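Ticket 3767
Subject: Arm pauses before microwave door task, open day demo
Site: Brevstead, demo cell
Opened by: Benedikt Imhof
Priority: High until the open day, then normal
Status: Resolved, one item left open

Benedikt Imhof
First full rehearsal for the open day went really well, apart from one thing. The arm gets through the door routine fine, but on some runs it stops over the mat for 20 seconds before carrying on. No fault on the pendant, no e-stop, lights stay on. The Tralov log says "waiting for scene" and then nothing until it moves again. Visitors will think it's broken! We have school groups coming through all morning and I'd love for them to see it go without a hitch.

Pimine support
Thanks for the clear write-up. 20 seconds is the default timeout for the scene check, so the arm is waiting for something it never gets. Did you change anything on the table or in the Tralov project since the August visit? Please also send the number of runs and how many paused.

Benedikt Imhof
40 runs, 8 with the pause. Project file is the same one from August. The table was taken apart and put back together when we moved the cell closer to the entrance, so positions could be off by a bit.

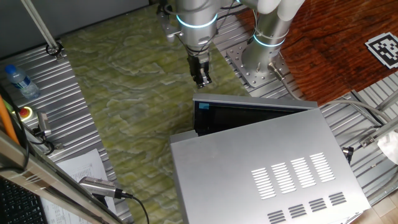 I reran the table calibration after lunch and it passed first time, but the pause came back on the third run. So I don't think it's that. Network next? The demo PC is on the guest Wi-Fi now (the wired port by the entrance is dead).

Pimine support
Very likely the Wi-Fi. Scene check goes through the Atinga server, and if one reply gets lost it sits there until the timeout. Try a cable to any live port, then set scene retry to on and the timeout to 2.

Benedikt Imhof
Ran a long cable from the print room, taped it down, changed both settings. No pauses in the whole afternoon! I even let two people from the front desk start the routine themselves and they were thrilled.

Update, October 3, 2024: open day done, no pauses at all. One kid asked if it could make popcorn and stayed for about five more runs. Best day we've had with this cell.

Still open: dead wired port by the entrance, passed to building IT. Please keep the ticket until they confirm.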